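Halliday trials hand-held grippers in Wistevthorpe stockroom

Halliday has extended its automation trial to the unpacking of boxed collectables at its Wistevthorpe site. Staff use hand-held grippers to sort packaged goods and moulded trays, and the recordings are used to train the robot arm due to be installed in December.

Five employees have moved from shelf filling to the new task, working in shifts of two hours. Their pay grade is unchanged. 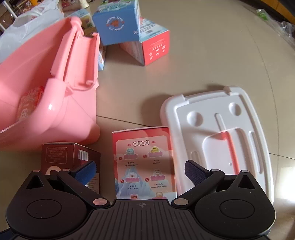
What changes for staff

Stockroom supervisor Kiri McKinnon said the work was lighter on the back but harder on the wrists, and that rest breaks had been lengthened at the team's request. Rosters for the remaining 42 employees are under review.

Siiri Toivonen, operations manager, said no positions would be removed during the trial. Staff may send questions to her office before the December meeting.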